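Ticket 831
Product: Illari hand-held gripper, black, parallel jaw
Site: Nornell packing trials
Opened by: Aravind Kaimal
Assigned to: Safta Pop, Ferumitz Technical Support
Priority: High
Status: Open, awaiting parts
Date opened: February 12, 2026

Summary of fault
The jaws lose holding force during a lift and the item slips or falls. The trigger stays fully closed and the status light remains green. No fault code is stored. The site reports 69 drops in 400 lifts, all of them with long, light cartons. Short cartons of the same weight are not affected.

Entry 1 -- Aravind Kaimal, Nornell
The fault was first noticed after the jaw pads were changed. The unit had been in normal use before that. A dropped carton struck an operator's wrist this morning. There was no injury, but the event has been entered in our safety book and the unit has been taken off the line. Please advise whether the second unit may remain in service.

Entry 2 -- Safta Pop, Ferumitz
Thank you for your report. The second unit may remain in service provided that its pads have not been changed. Please confirm the following:
Firmware version shown on the start screen.
Part number printed on the pad packet.
Setting of the force limit, in the service menu under Grip.
Please do not raise the force limit above the factory value. Doing so may hide the fault and will void the warranty on the drive.

Entry 3 -- Aravind Kaimal, Nornell
The firmware is the current release. The force limit is at the factory value. The pad packet was thrown away, but our order record shows that the pads were bought from Savolainen and not from Ferumitz. The second unit still has its original pads.

Entry 4 -- Safta Pop, Ferumitz
The Savolainen pad is thicker than ours. With a thicker pad the jaws meet the item earlier in their travel, and the controller may take this as a completed grip and reduce the motor current. A long carton held away from its middle will then turn in the jaws. Please carry out the following check with the second unit only:
1. Clear the area beneath the lift and keep hands and wrists out of it.
2. Run the zero routine with the jaws empty.
3. Lift a long carton at its middle and hold it for the full timer period.
4. Repeat with the carton held towards one end.
5. Record any change in angle during each hold.

Entry 5 -- Samuele Bianchini, Nornell
I have taken over this ticket on site. The check was completed with the second unit over 400 lifts. No item was dropped. A small change in angle was recorded on several of the end-held lifts -- never on those held at the middle. The first unit remains locked away with a warning tag.

Entry 6 -- Safta Pop, Ferumitz
The result supports a pad fault. A set of original pads and a replacement jaw spring will be sent to site. Estíbaliz Llorente in our safety office has reviewed the wrist contact report and asks that the first unit is not powered until the pads have been fitted and the zero routine has been run. The ticket will stay open until the repeat check is complete, and will be reviewed in March.

Entry 7 -- Samuele Bianchini, Nornell
Understood. Eino Lindqvist will fit the parts when they arrive.

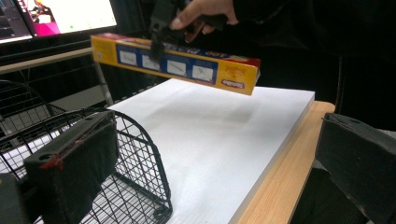 Carton angle is to be judged against a level reference in the repeat check, and the end of the carton that sits higher is to be written down for each hold. The long yellow carton in the jaws has its left end higher than its right, and a hold at that angle should be entered as "left high". The angle at the start of the hold must be recorded as well as the angle at the end, so that a carton picked up at a slant is not counted as one that has turned. Completed sheets should be attached to this ticket under the serial number of the unit.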